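Stiltuvis demo group – minutes, 25 Sep 2022
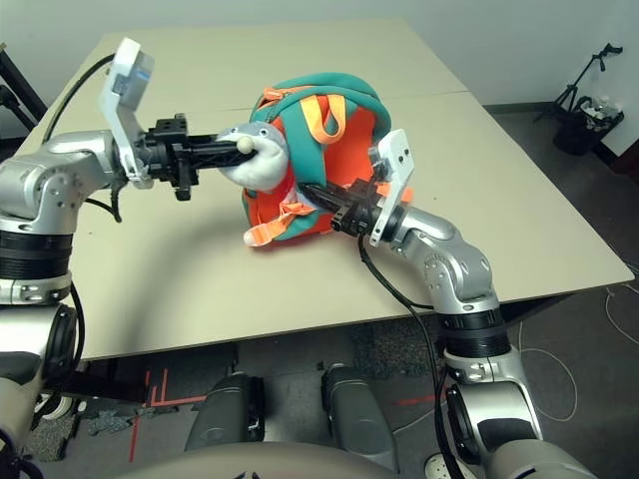 We spent most of the meeting on the backpack task, and I kept notes between turns at the controls! Left gripper on the plush toy, right one down by the buckle – that's the hold we want at the start of every remote run. We have 96 good runs so far and agreed to stop at 200. Fovholm gets the files in December. I'm still slow with the right arm, so Annan takes the next 9.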